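## 쉬는 날에도 끝나지 않는 여행, 전업 여행 필자의 휴식

여행 콘텐츠를 전업으로 제작하는 이들에게 휴가와 출장의 구분은 여전히 모호하다. 소도시 체류기를 연재하는 매체 '우놀콤베'는 지난해부터 필진에게 취재 여행 한 건당 이틀의 비취재일을 의무적으로 두고 있다. 해당 기간에는 게시물 작성과 협찬사 연락이 모두 제한된다.

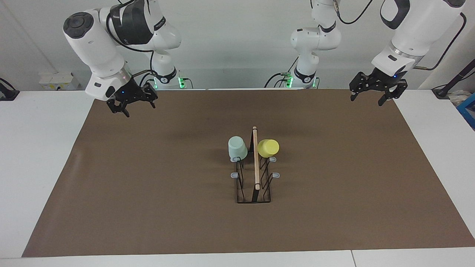 카르멜라 바로소는 처음 두 차례의 여행에서는 이 규정을 지키지 못했다고 밝혔다. 로보프에 머무는 동안 답장을 미룬 독자 메시지가 667건에 이르렀고, 결국 숙소에서 밤을 새워 회신하였다는 것이다. 현재는 출발 전에 부재 일정을 공지한다.

편집부는 수하물 기준도 함께 손질하였다. 촬영용 의상과 소품이 전체 짐의 50퍼센트를 넘지 않도록 권고하고, 체류지에서 세탁이 가능한 경우 여벌을 줄이도록 하였다. 9월 사발라 취재부터는 비취재일의 숙박비를 매체가 부담한다. 연재 횟수는 종전과 같으며, 원고 마감은 귀가 후 2주로 연장된다.

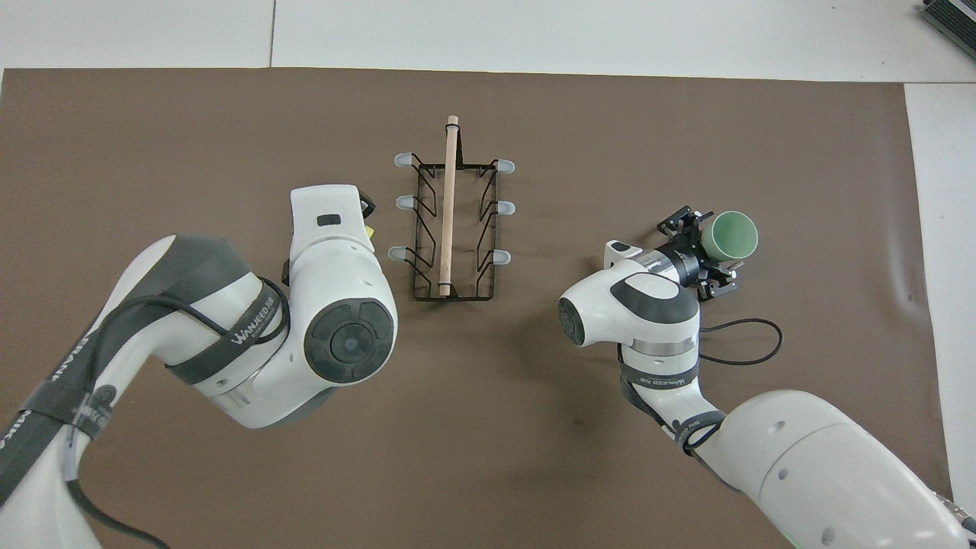

*갈색 종이 위에 놓인 검은색 철제 식기 건조대.*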